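Yellow pads on our hand gripper keep letting soft things slip
Posted by Pralline, Jun 9, 2022

Hiya, hoping someone has been here before me. I look after one of the hand-held grippers at our place, white shell, black ribbed fingers inside, yellow pads on the tips. Hard things are fine. Plush and fleecy stuff slides out when I tilt the tool over, and it's got worse this month. I've cleaned the pads with a damp cloth and swapped the left one. Do I need new fingers or what?

Svenja Engelhardt
Don't buy fingers yet! Check the pads are seated all the way down first – ours crept up 2 mm and the tips closed skew. Push them home, then squeeze on something soft and tilt it right over, like I'm doing with this grey fuzzy thing (picture at the bottom). If it only slips on one side, swap the pads as a pair. I do mine every 26 days, which is probably too often.

Fatel
just get new pads

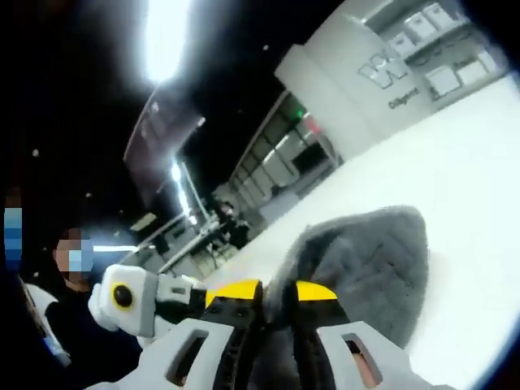

Gisela Wiegand wonders whether the damp cloth is part of the trouble. She had the same slipping until she let her pads dry overnight before putting them back, and she'd try that before ordering anything.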